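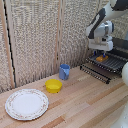 Inspected by Dineo Mokgethi, Prasent Property Inspections
Comments reviewed by Zinhle Van der Merwe

Facilities > Shared Kitchens > Checklists > Wirklow Building
Overview Checklists Forms Contacts

Shared kitchen inspection, second floor, Wirklow Building
Period: August. Start time 9:40 a.m.

Ratings used: OK, Monitor, Repair, Not checked. A comment is required for anything other than OK. Items rated Repair go to Sostholm maintenance on the standard work order.

1. Access and exits

1.1 Door opens fully and latches. OK
1.2 Exit route clear to corridor. OK
1.3 Exit sign lit on battery test. Monitor
Sign stayed lit for the full test but dimmed toward the end. Battery date label is missing. Retest at next visit.
1.4 Floor free of trip hazards. OK
One mat has a curled corner. Flattened during the visit. Replace if it lifts again.

2. Electrical

2.1 Outlets near sink are GFCI protected. OK
2.2 GFCI trips and resets on test button. Repair
Left outlet trips but needs several presses to reset. Tagged out of service. Work order 808.
2.3 Cords undamaged and clear of the sink. OK
2.4 No power strips feeding heating appliances. Repair
Kettle and toaster were sharing one strip. The strip was unplugged and handed to the floor contact. The kettle, rated 2,000 watts, is to be plugged directly into a wall outlet.
2.5 Panel directory matches circuits. Monitor
Two breakers are labeled "kitchen" with no further detail. Trace and relabel when the panel is next opened.

3. Sink, drainage and dish drying

3.1 No leaks at trap or supply valves. OK
3.2 Hot water reaches tap at a safe temperature. Not checked
Thermometer probe failed its ice-point check before the visit. Bring the spare next time.
3.3 Drying racks stable, clean, with no rust or sharp ends. OK
Racks should be emptied daily. Food and sponges left on a rack slow drying — wipe down and remove.
3.4 Caulk behind sink intact. Repair
Gap along the back edge, 12 inches long. Recaulk with a mildew-resistant product.

4. Ovens and heating appliances

4.1 Door closes squarely and the hinge holds in the open position. OK
4.2 Door seal intact. Monitor
Slight flattening at one lower corner. No heat loss noted on the hand check.
4.3 Clearance above and beside the oven as marked on the rating plate. OK
4.4 Thermostat check at 200 degrees F. OK
Reading settled within the allowed range after two cycles.
4.5 Racks and trays seat correctly and are free of heavy buildup. OK
Ridged trays hold grease in the grooves. Soak, then brush along the ridges.
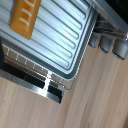
Item 4.5. Ridged tray, wire rack and lowered oven door.

4.6 Oven mitts dry, with no holes or thin spots. Repair
One pair discarded. Replacement pair requested from Mtshali.

5. Fire equipment

5.1 Extinguisher mounted, visible, gauge in the green. OK
5.2 Inspection tag current and initialed. Monitor
Tag is current, but the last initials are unreadable. Floor contact to print the name beside them from now on.
5.3 Fire blanket in its case, pull tabs hanging free. OK

6. Chemical storage

6.1 Cleaners in original containers. Repair
One spray bottle had no label. Contents unknown, so it was removed for disposal. Do not refill unmarked bottles.
6.2 Cleaners stored below and apart from food. OK

General comments

The Repair items under section 2 take priority. Item 3.4 can wait until the sink is out of use for other work, provided the gap does not lengthen.

Reviewer's note, Z. Van der Merwe: agree with all ratings except 5.2. Unreadable initials are a records matter and should not hold an equipment rating. Change to OK and keep the comment. Item 3.2 stays open until a reading is entered.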